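Playtest notebook, March 2019
Grultano, build 11 (hidden-role trading game, 3 to 6 players)

Read Sirkka Koskela's notes from the January sessions before we started. She reckons the bluffing round works now. I'm not convinced it ever has, and tonight didn't move me much.

Setup as per the rule sheet. One Smuggler, everyone else a Merchant, role cards face down, 60 goods in the bag. Explaining it took longer than the first round did. Two people asked if the Smuggler can look at the market row before choosing a berth. The sheet says yes on the front and no on the back. I'd sworn we fixed that.

Round one: Smuggler picked out on the second question. Same thing happened in build 10. The questions are too good. If a Merchant can ask "did you draw from the bag last turn?" and has to get a straight answer, there's no bluff left to make. Sirkka's fix was the vague answer token, and people just treat the token as a confession.

Round two: took the straight question out altogether. Went longer, but it was all guessing and the winner couldn't say why she'd won. Final score was 163, which is silly for a game where most purchases cost under ten. Somebody is going to need a pencil, and I don't want a pencil in this box.
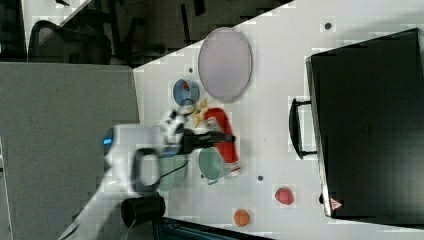 Things to try before build 12

1. Questions cost a good from your hand. Prerix does something like this with its favour cards and it slows down the fishing. Might only hurt whoever is already losing, so watch for that.

2. Divide every score by ten and see if anyone misses the big numbers. My bet is no.

3. Drop the Harbour Master. Đặng table used him once all night, and that was by mistake.

4. Rewrite the back of the rule sheet. Me, this week.

Palton want a copy to look at. I'd hold off. They'll play it once, the Smuggler will be caught in five minutes, and that's the version they'll remember. Sirkka disagrees and says early feedback is worth having. Fine, but I want to see three sessions in a row where the Smuggler gets past round two, with players who haven't seen the game before. We've had one, and I think he was just lucky with the bag.

Bag seam is going again. Needs restitching before the next session.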